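How many words for a premarital workbook, and do couples want the worksheets in the back?

Asked September 21, 2019
Category: Writing and Publishing > Christian nonfiction

My husband and I have led the marriage preparation class at our church for years, and we have finally started turning our handouts into a book for engaged couples. It is nonfiction, one chapter per session, with Scripture, a short teaching part and questions to talk over. We have a draft that comes to 165 pages in the word processor, double spaced. We are stuck on three things.

First, length. A small press called Lindemann looked at our proposal in July and said the chapters were "long for the format" without giving a number. Our chapters on money and on in-laws are much longer than the rest.

Second, the worksheets. We have them at the end of each chapter now. A friend who leads a class says her couples never do the homework unless it is on tear-out sheets in the back.

Third, should we write it in one voice or two? Right now my husband has his own boxes and I have mine, and I can't tell if that is helpful or just busy.

We would like to have something ready to show by next summer. Any advice from people who have done this kind of book is welcome.

2 answers

Answer 1 (accepted)

I have written two of these with my wife, one with a small press and one on our own, so take this as one couple's experience.

On length, think about who reads it. Engaged couples are busy. They are picking a caterer and arguing about the guest list, and they will read your chapter the night before class. Time yourself reading one out loud at a normal pace. If it goes past 30 minutes it is too long, and you should either split it or cut it. Money is the usual offender. Ours turned into two chapters, one on debt and habits and one on making a budget together, and the second one is the part people still write to us about.

Also set your margins and type size the way the printed book will be before you talk about pages at all. A double-spaced manuscript tells you very little. Use word count when you write to the press, and ask Lindemann directly what range they want. They will answer. Editors at small presses get vague because they don't want to scare you off.
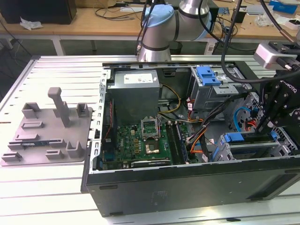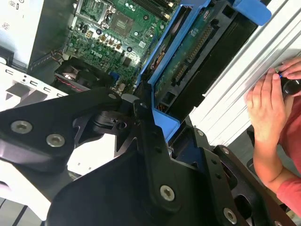 On the worksheets, leave them with the chapters. Tear-out sheets cost more to print, and with print on demand you usually can't get perforated pages anyway. What worked for us was keeping two or three questions inside the chapter with lines to write on, and putting the long forms (the budget, the family history chart) in a download that the class leader can copy. Each person needs their own copy of those. This matters more than where they are in the book. If there is one form for the couple, one of them fills it in and the other one nods.

Number the questions straight through the chapter. A leader standing in front of a room needs to be able to say "look at number six."

On voice, write the main text as "we" and keep the his-and-hers boxes for places where you truly saw something differently. Our first draft had a box from each of us on every page and the editor took out most of them. The ones that stayed were about disagreements – how we spent our first Christmas, whether to combine bank accounts. Where you both agree, a box only repeats the paragraph above it.

Last thing, test it before you show it to anybody. Run one full class using only the draft, printed and stapled, and don't explain anything that isn't on the page. Write down every question people ask. We had 23 after the first session alone, mostly about instructions we thought were obvious. If you can get another leader at another church to run it without you there, even better. The Tromgate writers group used to match people up for that, and they may still do it.

Check your Bible permissions early too. Every translation has its own rules on how many verses you can quote before you need written permission, and the credit line has to be worded their way. I left that for the end and it held the book up for weeks.

Was this helpful? Yes (14) No (1)

Answer 2

I would self publish. We did 300 copies of ours for a conference and sold them off a table, then reordered. Getow did the printing and it was fine, the covers curled a little. You don't have to wait on a press that way and you can fix typos between orders. Spiral binding is nice for a workbook since it lies flat but some bookstores won't shelve it because there is no spine.

No opinion on the voices. Ours is just me.

Was this helpful? Yes (5) No (3)

Comments

Asker: Thank you both. We read the in-laws chapter out loud last night and gave up partway through, so that one is getting split. I had not thought about each person needing a separate copy of the forms. Right now ours has one line for both names at the top, and that will change. On the permissions, does the limit cover the whole book, or is it per chapter?

Answer 1 author: For the translation we used it was the whole book, plus a rule about not quoting any complete book of the Bible, and another one on what share of your total text can be quotations. Look on the copyright page of the Bible you are quoting and then on the publisher's site, as the older printings can be out of date. If you use more than one translation, keep a running list as you write – verse, translation, page. I did mine afterward with a highlighter and missed several.

Asker: We use two, so I will start the list now. Has anyone here sent a workbook to Trikau? Their guidelines say they take "small group resources" and I am not sure a marriage class counts.

Related questions
Do I need an agent for a church workbook?
Leader guide: separate book or same book?
How to credit a spouse as co-author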